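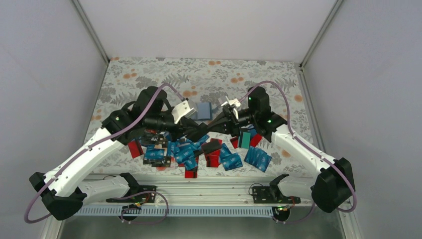 Fanni Kerekes on pattern, repetition and the public room

Fanni Kerekes has directed the surface design program at the Ladargate Institute for three years. Before her appointment she drew printed patterns for Salminen, mostly florals, and she continues to draw every morning before the office opens. She spoke with the Institute on 17th June, ahead of the summer display at the Civik reading rooms.

The display will present up to 100 printed samples from the Mokeris collection, many of them botanical. Kerekes chose the subject herself. "People think of a flower print as the safe choice," she said. "It is one of the hardest things to draw well. The eye knows what a leaf looks like, and it will find the place where you lost interest."

Much of her teaching concerns the repeat, the unit from which a full pattern is built. Students begin with three motifs and a single ink. A second color is allowed only when the first drawing holds together at a distance. "If the strong color falls in a straight line, you see stripes," she said. "You have drawn a garden and printed a fence." 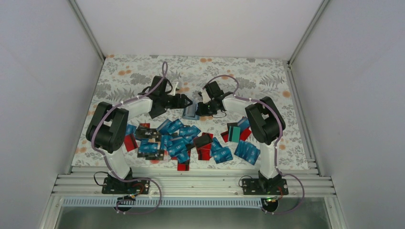

Botanical print with gray leaves and orange blooms on a whitish ground.

Kerekes is cautious about the return of large florals to public interiors. A pattern that pleases in a sample book may tire the people who sit beside it all day, and she advises clients to live with a full width for two weeks before placing an order. Few of them do. "They look at it under the showroom lights and sign," she said. "Then they write to me about the curtains."

The Mokeris samples will be shown flat and without glass, a decision that took some discussion with the lender. Visitors may not touch them – Kerekes would have preferred otherwise – but a handling set will be available at the front desk on request. The display opens in July. Admission is free.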